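## 4.2. El puesto de embolsado y quienes trabajan en él

Cuando llegamos a Fiment en junio, las nueve personas del turno de preparación de pedidos llevaban años llenando bolsas a mano, y nos recibieron con más curiosidad que recelo. 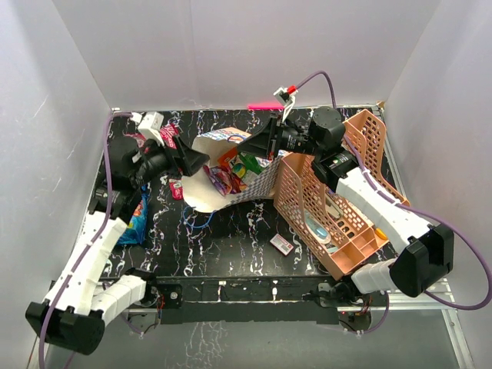
**Figura 3.** Puesto de embolsado con dos brazos, bolsa abierta y productos envasados.

Lo que más nos repitieron en las entrevistas – y se lo agradecemos de corazón, porque nos regalaron sus descansos – es que el oficio se ha desplazado hacia la vigilancia y el arreglo de pequeños atascos. Seis de ellas dicen acabar la jornada con las muñecas menos cargadas, aunque echan en falta la charla de antes. Siham Ghoneim, la encargada, pidió que los relevos siguieran haciéndose en pareja, y así se mantuvo durante los 41 turnos observados.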